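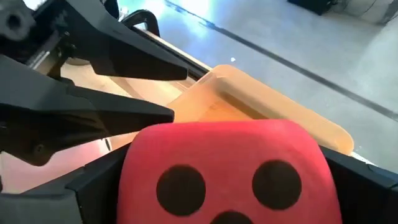 Dé mousse Kevada, rouge à points noirs, coins arrondis. Réf. 1953.

Gros dé en mousse KEVADA, rouge. À l'unité ou en carton école.

De retour en stock depuis février. 4000 pièces rentrées au dépôt, la dernière fois c'était parti en quelques semaines donc pour les écoles commandez avant la rentrée, pas après.

Pour qui
Maternelle, CP-CE1, ludothèques, centres de loisirs, rééducation, maisons de retraite. Familles aussi bien sûr. Dès 3 ans.

Le produit
Cube en mousse, 8 cm de côté. Rouge corail assez vif. Toucher un peu duveteux, mat, ça ne brille pas sous les néons et les points se lisent bien depuis le fond du tapis. Points noirs ronds, bord légèrement fondu dans la mousse, c'est normal, le point est teinté et pas collé. Pas de pastille à arracher. Six faces, de un à six, disposition classique.

Arêtes et coins arrondis. Il roule mieux qu'un cube à angles vifs, et s'arrête quand même. Sur carrelage il rebondit un peu plus, sur tapis il se pose presque tout de suite. Silencieux dans les deux cas (les collègues de la classe d'à côté vous diront merci).

Se comprime dans la main, reprend sa forme. S'il est resté écrasé au fond d'un bac, laissez-le une nuit à l'air libre. Si une face reste creusée après ça, écrivez-nous.

Dimensions et infos
Côté : 8 cm, tolérance 2 mm (c'est de la mousse, elle est découpée puis arrondie)
Couleur : rouge, points noirs
Matière : mousse polyuréthane souple
Existe aussi en : bleu et jaune, fiches séparées. Le vert est arrêté.
Vendu : à l'unité, par 6, ou carton école de 39 pièces
Livré avec : rien. Pas de sac, pas de livret. Le sac filet Histgate lui va bien, il en contient douze.

Le carton de 39, on nous pose la question tout le temps. C'est ce qui rentre dans le carton avec le bordereau et la feuille de jeux. Voilà.

Idées de jeux
Course aux points. Deux équipes, un dé chacune, on avance du nombre de cases. Marche avec des cerceaux.
Le dé des gestes. Un = sauter, deux = tourner, trois = s'accroupir, etc. Les enfants changent les règles au bout de cinq minutes, laissez faire.
Reconnaître sans compter. On lance, on cache avec la main, combien ? Très bien pour le trois et le cinq, que beaucoup confondent au début.
Additions. Deux dés, trois pour les plus grands.
Premier à 300. Pour les CE1, avec une ardoise. Long ! Prévoir deux séances.
En rééducation : prise à pleine main, pression, passage d'une main à l'autre. La mousse pardonne les prises maladroites.

Entretien
Eau tiède, une goutte de savon doux, on presse, on rince, on presse encore. Séchage à plat, compter une journée entière, deux en hiver. Pas de machine, pas de sèche-linge, pas de radiateur. Pas de javel sur le rouge, il vire au rose et on ne reprend pas les dés javellisés. Pour un coup rapide entre deux groupes, un chiffon humide sur chaque face suffit.

Les peluches et les cheveux s'accrochent un peu à la surface. Un rouleau adhésif et c'est réglé.

Rangement
À l'abri du soleil direct. Derrière une vitre plein sud la mousse jaunit et finit par s'éffriter, comme toutes les mousses. Ne rien empiler de lourd dessus. Nous on les met dans une caisse ouverte, pas dans un sac fermé, surtout après lavage.

À savoir
Ce n'est pas un dé de précision. Pour des probabilités sérieuses en collège, prenez plutôt les dés rigides Ruggiero, plus petits, plus lourds, bruyants. Et ce n'est pas un jouet à mordre : si un enfant a arraché un morceau, on retire le dé du bac. Pas pour les chiens non plus, oui on nous l'a demandé.

Différence avec l'ancien modèle
L'ancien était plus ferme, points peints. La peinture partait à force de lavages. Le nouveau est plus souple et les points tiennent. Si vous complétez un lot ancien, les deux rouges ne sont pas tout à fait pareils, l'ancien tire vers le brique. Ça se voit côte a côte.

Commande et livraison
Unité et lots de 6 : expédition sous deux jours ouvrés, si commande passée avant midi.
Carton école : une semaine, bon de commande administratif accepté, paiement à réception de facture. Mettez bien le nom de l'établissement ET le nom de la personne qui réceptionne. Les cartons qui reviennent, c'est presque toujours ça.
Retours acceptés si le dé n'a pas servi. Lavé = servi.

Une question sur les lots mélangés de couleurs, demandez Poppy Dunmore au service écoles, c'est elle qui les prépare.

Commentaires (5)

Kaisu Väisänen
Pris par 6 pour ma classe de grande section. Très bien, on n'entend plus rien quand ils tombent ! Par contre le rouge attire tous les cheveux de la salle. Le rouleau adhésif marche, merci du conseil.

Matvii Hrynyshyn
Plus mou que je pensais. Pour ma fille c'est parfait, elle le serre autant qu'elle le lance. J'aurais bien aimé un 12 cm, c'est prévu ?

Réponse de la boutique
Bonjour, pas cette année. On a demandé au fabricant, on mettra la fiche en ligne si ça se fait.

Zoltán Kerekes
Quatre étoiles. Colis arrivé un peu écrasé, un dé avait une face creuse. Laissé sur l'étagère toute la nuit, le lendemain il était redevenu droit. J'enlève une étoile pour l'emballage, trop juste à mon avis.

Lev Hrytsenko
Est-ce que les points résistent vraiment au lavage ? Sur les anciens on n'avait plus que des fantômes de points, surtout sur le six.

Kaisu Väisänen
@Lev lavés trois fois chez nous à l'eau savonneuse, points toujours bien noirs. Par contre le séchage est long, je les lave le soir des vacances maintenant.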